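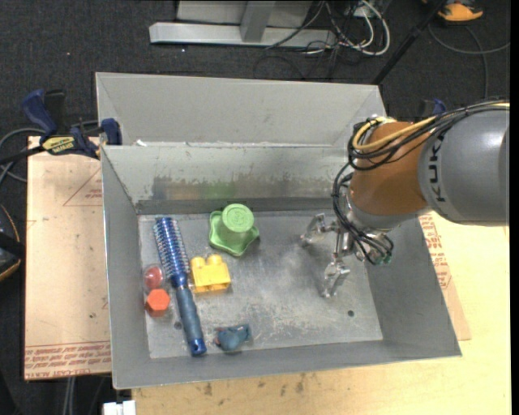
Efraín Apaza

Student Team Completes Bin-Picking Project at Dellell Technical College

The Plisum project group at Dellell Technical College has completed the second phase of its student bin-picking program. The program is part of the college's automation course and is open to students in their final year. It covers the full sequence of a mixed-object picking task, from workspace setup to grasp planning and the logging of results.

The workstation uses a KUKA arm fitted with a two-finger gripper, working over an open-topped gray metal bin. The bin is held to the tabletop with bar clamps so that its position stays fixed relative to the robot base. Students are required to check this position at the start of each session and to repeat the calibration if the bin has been moved.

Objects are household items and toys of different shapes and surface finishes. The current set includes a round hairbrush, a yellow toy building block, a light green plastic piece with a cup-like top and a glossy red item. Long objects are graded separately from compact ones, as the choice of grasp point has a larger effect on the result. Glossy objects are also listed separately in the log.

The group recorded 2559 grasp attempts during the second phase. Each record holds the planned gripper pose, the finger opening, the object class and the outcome as entered by the operator. An attempt is logged as successful only if the object is lifted clear of the bin and held until the arm reaches the release position. Attempts stopped by the operator are kept in the data under a separate code.

Planning software for the project was written by the students under the name Jurus. It ranks candidate grasps by clearance from the bin walls and by the expected contact area of the fingers. Version 2 adds a check on the approach angle near the sloping side walls, where the first version often proposed poses the gripper could not reach. It also limits tool rotation to protect the cable bundle at the wrist.

Assessment is carried out in pairs. Each pair is given 600 seconds to clear a bin prepared by another pair, followed by a written report on failed grasps. The report counts for more of the final grade than the timed run. Pairs may change planner settings before the run starts but not during it.

The course laboratory is supported by Ospina, which supplied 125 hours of technical supervision. The third phase begins in January and will cover objects resting against the walls and in the corners of the bin. Students who wish to take part must have passed the introductory robot safety module. Applications are accepted at the department office until Monday at 4:00 p.m.

Contact: Plisum Project Office, Dellell Technical College | © Dellell Technical College. All rights reserved. | Back to top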